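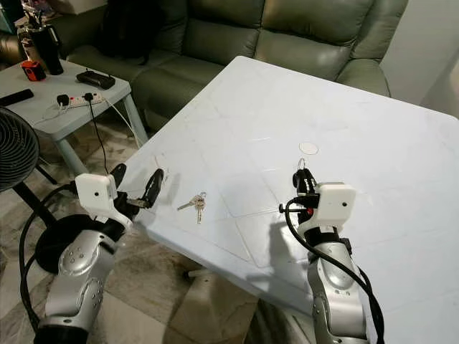 4.2 Soaking and salting of dried beans

We had expected, going in, that the length of the soak would matter most of all, as nearly every household in Jarkdale told us it would. Of the 140 batches cooked for this part of the study, half were left overnight in plain water and half in water with a little salt stirred through it, and the two were then simmered side by side in the same heavy pans. The salted beans came out with noticeably softer skins, and fewer of them had split — a result our tasters picked up on without being told which bowl was which.
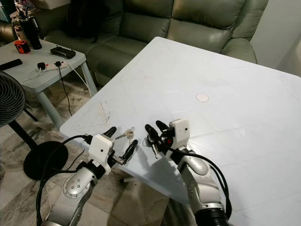 Page last updated: July

It is only fair to say that the beans themselves were a mixed lot. Those sold as Grarncombe Whites were fresh from the last harvest, while the Flikar beans had sat in a shop cupboard for rather longer, and old beans are stubborn things whatever one does to them. Even so, the salted Flikar batches were ready 18 minutes sooner than the plain ones, taking the average across the whole set. We would be glad to see this tried again by somebody with harder water than ours.

Figure 3. Two robot arms at a white-topped table.
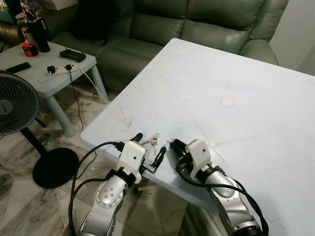

Reading time: 5 minutes

Flavour was a more delicate matter to settle. Several tasters liked the plain-soaked beans better in a soup, where the broth had been seasoned already, and preferred the salted ones when they were eaten warm with nothing but oil and a few herbs. We have kept these scores apart in the tables for that reason, and we would ask readers not to add them together, tempting as it is when the numbers look so alike.
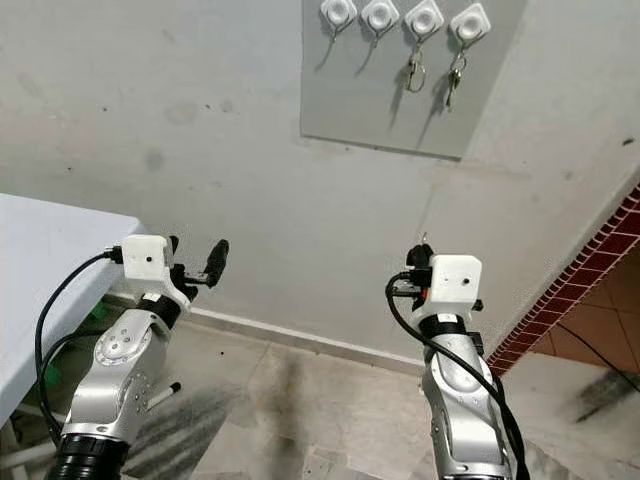 4.3 Cooking liquid and its later use

The liquid left in the pan was strained, cooled and weighed, and a portion from each batch went into the Torres broth described earlier. Liquid from beans soaked in salted water was a touch cloudier and needed less seasoning at the table, though two batches had to be thinned with fresh water before anyone could enjoy them. Both are marked in the tables and left out of the averages.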